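Putting the Cable Back: A Conversation on Machines and Small Jobs

Katherine Benavides has spent 17 years in facilities operations, the last five of them at Zomuvel, where she oversees the group that decides which routine tasks may reasonably be handed to machines. Her colleague Leidy Rivadeneyra leads manipulation trials in the same group. They spoke with the Institute's newsletter in October on a question both are asked often: whether a robot can yet do the ordinary chores of a home or a workplace.

Ms. Benavides prefers to begin with a narrower question. "People ask me whether it can clean a house," she said. "I ask them which drawer, and what is in it. A chore is a long list of small acts, and we are still working through the list."

The group's current list contains 152 such acts, drawn from kitchens, stockrooms and equipment closets. Folding a towel is on it. So is plugging in a network cable, a task that Ms. Rivadeneyra requested herself.

"A rack is a very honest place to work," she said. "The port is where it is. The plug fits one way. If you are slightly off, you are not plugged in, and there is no partial credit."
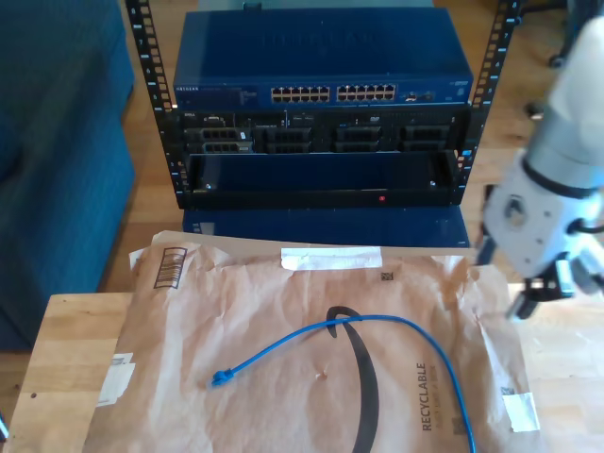
A patch cable on the worktable, with the network switch and server rack behind it.

According to Ms. Rivadeneyra, the insertion draws most of the attention from visitors, while the earlier steps take most of her time. A cable does not hold its shape. Picked up in one place, it swings or twists in another, and the plug may end up facing away from the port. A person corrects for this with a roll of the fingertips and seldom notices having done so. A two-fingered gripper has fewer ways to make the same correction, and must often set the cable down and begin again.

"I used to write 'pick up cable' as a single line in the plan," she said. "Now that line has its own page."

The choice of where to hold the cable is a matter of some discussion within the group. Ms. Rivadeneyra favors the molded boot behind the plug, which is firmer than the cord and gives the fingers something to press against.

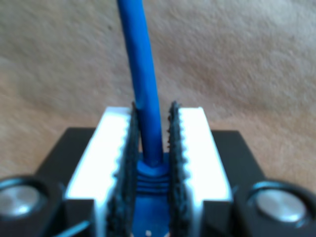 Ms. Benavides noted that a firm hold settles only part of the matter. The latch on a network plug must be free to move, and the hand must not block the neighboring ports. In a full rack, the other cables also have to be left undisturbed. "A technician moves them aside with the back of the hand," she said. "We have not written that one yet."

She was direct when asked about timing. For a fixed station with known parts, she considers supervised use reasonable now, provided a trained employee remains within reach. For a private home, she declined to give a date. Her group requires 30 consecutive successful attempts before a task is moved to the supervised list, and the count returns to zero after any failure.

Ms. Rivadeneyra was somewhat more hopeful. She expects that wiping, sorting and simple fetching will reach homes first, and that tasks involving cords, bags and cloth will follow more slowly. She added that she still connects her own equipment by hand.

Inquiries regarding the trials may be directed to the facilities operations office at Zomuvel.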